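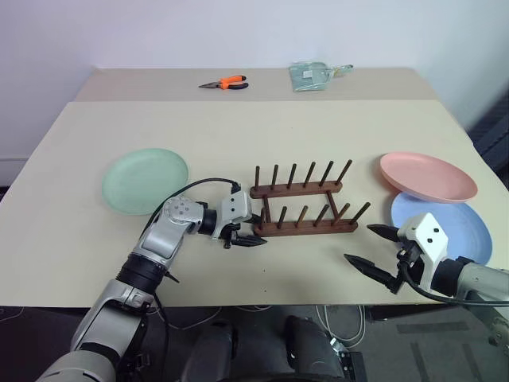 Does wool need a mordant before it goes in the pot with eucalyptus leaves?

Wool takes the colour from most eucalyptus leaves without one. Alum shifts it a bit toward yellow and iron takes it down to brown or grey, but the plain wool colours well by itself if it gets enough heat and enough time. Cotton is another matter and needs its own page.

Tuesday, Gollside workshop

Leaf pots, second round. The aim is to sort out why the last batch of skeins came out tan when the batch before came out a proper rust. Same tree both times (the silver dollar gum at the Mulcahy block, the one by the gate), same yarn, same tank water. The things that differed, going by my own notes: the leaves had dried for longer the second time, and the pot ran cooler because I had it on the Drurnerier hotplate and not on the gas ring. I changed both at once so I can't say which did it. Doing them separately this time.

Leaves. 1000 g of dried leaf in total, weighed after pulling off the thick stems. Thin twigs left in. Picked after the wind, so a good part of it was already on the ground and I only took what was clean. Stripped, torn roughly by hand, mixed through in the big tub so both pots got the same stuff, then divided evenly by weight. Some of the leaf had black sooty mould on it and I threw that out. Last time I left it in. It might dull the colour, might not, but I don't want to be wondering.

Water. Tank water for both pots. Strip says slightly acid, same as it has read all winter. Not adding vinegar. If someone repeats this on town water they should test first, as the bore water trial from the other shed went noticeably browner.

Yarn. The Ekari two-ply, undyed. Small test skeins tied loosely in figure-eights, with cotton ties so the ties stay pale and are easy to find. Scoured last night with a bit of the wool wash in hot water, left to cool in the pot, rinsed once. Went back into clean water this morning to wet out. The scour water was dirtier than I expected for a yarn sold as washed. There is still spinning oil in it, which would explain the patchy skein from the first round that I put down to crowding. Worth scouring every cone of the Ekari from now on even though the label says it is ready to dye.

Mordants. Each pot gets a plain skein, an alum skein and a plain skein that will go to the iron afterwards. The alum ones were done last week and have been kept damp in the fridge in a tied bag. They smelled fine.

Pot A, gas ring. Brought up slowly with leaf only, lid on, then held at a gentle simmer.

Pot B, hotplate. Same leaf, same water level, lid on. The hotplate tops out with this pot at 82 degrees by the probe and sits there. It doesn't matter how far round I turn the dial. I had assumed on the last batch that it was simmering, as there was steam and a few bubbles up the side. It was not. Should have put the probe in.

9.30 am. Both pots on. Pot A was up to temperature well ahead of B. Started timing each from when it stopped climbing, so B runs late against A all day.

Late morning. Pot A liquor already a strong tea colour going to red at the edge when held up in a jar. Pot B yellow. Smell is a lot stronger from A. Opened the roller door. Anyone who gets headaches from eucalyptus oil should stay on the other side of the building on leaf days, and the fan needs to be running before the lids come off, not after.

Topped up both from the kettle to keep the level the same. A lost much more water than B. Wrote the top-ups on the masking tape on the side of each pot and then the tape on A came off in the steam, so I have only B's recorded. Use the grease pencil next time.

Midday. Leaves strained out of both through the old curtain netting and put back in, tied up in the netting, so the yarn wouldn't get bits all through it. Skeins in. For the first round I had the yarn loose in with the leaf and spent most of an evening picking it clean. The contact does give darker marks where a leaf presses on the yarn, and I know some people like that, but it makes a mess of any comparison.

Left the skeins three hours in each pot at temperature, turned with the stick every so often. No stirring. The Ekari felted slightly on the outside of one skein in the first round and I think that was me pushing it around too much while it was hot.

First look at A after the yarn had been in for the first part of that. Plain skein already orange. Alum skein more gold than orange, brighter. At the same stage B plain was a weak straw colour and B alum was a clean yellow. The alum skein in B is quite a nice yellow and I wouldn't throw it away, but it is a yellow any number of plants will give you with less bother.

Afternoon. Pot A finished. Turned off, skeins left in to cool in the liquor. Plain skein is rust, close to the good one from the earlier batch, laid side by side by the window. If anything the new one is slightly redder. These leaves had been dried for as long as the disappointing lot, so drying time is off the list as far as I am concerned. It was the heat.

Pot B finished. Tan, same tan as the last batch. I could swap the two tan skeins and not know which was which.

Then took pot B off the hotplate and put it on the gas ring once A was out of the way, with the same leaf bundle back in and the plain skein still in it, and brought it up to a simmer. Wanted to know if the colour was still sitting in the leaf or whether the long low heat had spoiled it. It began to turn within the hour and by the time I had swept up it was well into orange. Didn't reach the depth of A, but it hadn't had the same time at full heat. Good news for the tan skeins in the drawer. They can go back in a hot pot with fresh leaf and should come up.

Iron. Made up a weak iron bath in the old enamel pan that is only for iron, and dipped the iron skeins from A and B. A went from rust to a dark brown with some purple in it, fast. Took it out sooner than planned. B went to an olive grey. I prefer the B one. Rinsed both until the water was clear, then again with a drop of wool wash, as leftover iron makes the wool harsh. The A iron skein already feels a bit rough compared with its plain mate. Less iron next time, or a shorter dip. Not both changed together.

Rinsing in general. Very little colour came out of any of the A skeins once they had cooled overnight in the earlier batch, and a lot came out of the one I rinsed while still warm. For this round everything except the iron ones stays in its pot until tomorrow with the lids on. Please don't empty the pots on the floor by the sink. They are labelled in grease pencil, now.

Lightfastness. Cutting a length from each skein, winding it on card, half under foil, and taping the cards inside the north window beside the ones from the first round. The first-round cards have been up since December. The rust has held with no difference I can see under the foil edge. The alum gold from that round has dropped back slightly. Onion skin card next to them has faded badly, which was expected.

Spent leaf. Squeezed out and spread on the path behind the shed. Don't put it on the vegetable beds. The liquor from A still has colour in it and is going into a bucket with a lid for an exhaust bath later in the week, probably on the bits of fleece left over from the carding day. I'd expect a peach or apricot. B's liquor can go in with it, it makes no odds.

Things to fix before the next leaf day:

Hotplate is not to be used for eucalyptus unless we get a smaller pot that will boil on it. It's fine for madder, where I want to stay well under a simmer anyway, and for keeping the scour water hot. Have written this on the wall above it.

The probe reads the same as the glass thermometer in hot water, checked this afternoon, so the reading on B can be trusted.

Scour all the Ekari. Possibly scour it twice. Will run one cone each way and look at the rinse water.

Pick a second bag from the Mulcahy tree and keep it apart from the bag out of the creek trees, which are a different species and give mostly browns. The two bags in the drying room have no labels and I can only tell them apart by leaf shape while the leaf is whole. Once it is torn up it all looks the same.

Get more cotton tie yarn. The last of it is on these skeins.

Gas bottle is getting light. Long simmer days go through it faster than anything else we do here, and if we mean to dye the full Ekari order in rust it should be costed properly, including the gas. Running the pot well insulated with the lid weighted down would help. The old wool blanket round the sides is no good on a gas ring for obvious reasons. A haybox after the first hour won't hold a simmer either, and going by today that would leave us with tan.

Skeins out tomorrow morning. Will add the colours here once they are dry, in daylight, next to the old ones.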